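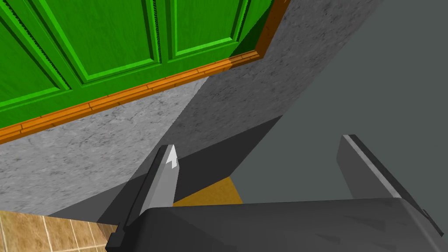 Perguntas frequentes: Dia de Portas Abertas do Aeródromo de Viltness

Onde fica, ao certo?
Na estrada velha entre Gollville e Halliday. O GPS insiste em mandar toda a gente para uma quinta de cabras a norte da pista. Quando vir cabras, volte para trás e vire à direita na rotunda.

A que horas abre?
O portão abre às 9h00 de domingo, em setembro, e fecha às 17h30. As descolagens começam às 10h15 se o nevoeiro concordar. O nevoeiro de Viltness tem opiniões próprias e não responde a e-mails.

Que aviões vou ver?
O prato forte é o bimotor de patrulha marítima que a Trular restaurou no hangar 2. Haverá também planadores, um biplano de instrução e o que aparecer dos aeroclubes vizinhos. A lista definitiva fica afixada na entrada no próprio dia, escrita a giz.

O bimotor voa mesmo?
Voa. Kylie Paewai, chefe da equipa de restauro, assinou a última inspeção em agosto. Estão previstas duas passagens, uma de manhã e outra a meio da tarde, ambas à altura que o regulamento permite e não à que o seu cunhado acha que viu em 1987.

Posso entrar no avião?
Pode, enquanto estiver em terra e com os motores parados. As visitas ao interior fazem-se em grupos pequenos, com senha levantada na tenda de informações. Há 60 senhas. Quem mede mais de um metro e noventa deve contar com um encontro próximo com a antepara dianteira.

E voar nele?
Não. Também não vale a pena perguntar ao Tane Cosgrove, que é o piloto e diz que sim a tudo.

Quanto custa?
Cinco euros por adulto, grátis até aos 12 anos. O estacionamento está incluído, tal como a lama, em caso de chuva. O recinto leva 2000 pessoas e não vendemos bilhetes além disso.

Posso levar o cão?
Com trela, sim. Os motores radiais são barulhentos no arranque e há cães que levam isso a peito. Para crianças pequenas emprestamos protetores auriculares na tenda de informações, contra caução.

Posso levar um drone?
Não.

Nem um pequenino?
Ver resposta anterior.

Há comida?
Há bifanas, sopa e uma carrinha de café cuja fila costuma ser mais comprida que a pista. Pode trazer farnel. As mesas ficam do lado da torre, à sombra até ao meio-dia.

E se chover?
A exposição no hangar mantém-se. Se os voos forem cancelados antes das 10h00, o bilhete vale para a edição seguinte. Depois dessa hora, lamentamos, mas o céu não é fornecido por nós.

Sou fotógrafo. Onde me ponho?
A vedação sul tem o sol pelas costas durante a tarde. Escadotes são permitidos só na última fila. Para acreditação, escreva à Deisy Echeverri até à segunda-feira anterior.

Perdi uma coisa no recinto. E agora?
Os achados ficam com a Ebony Treloar, na secretaria do aeródromo, durante um mês. Do ano passado restam ainda três guarda-chuvas e uma dentadura.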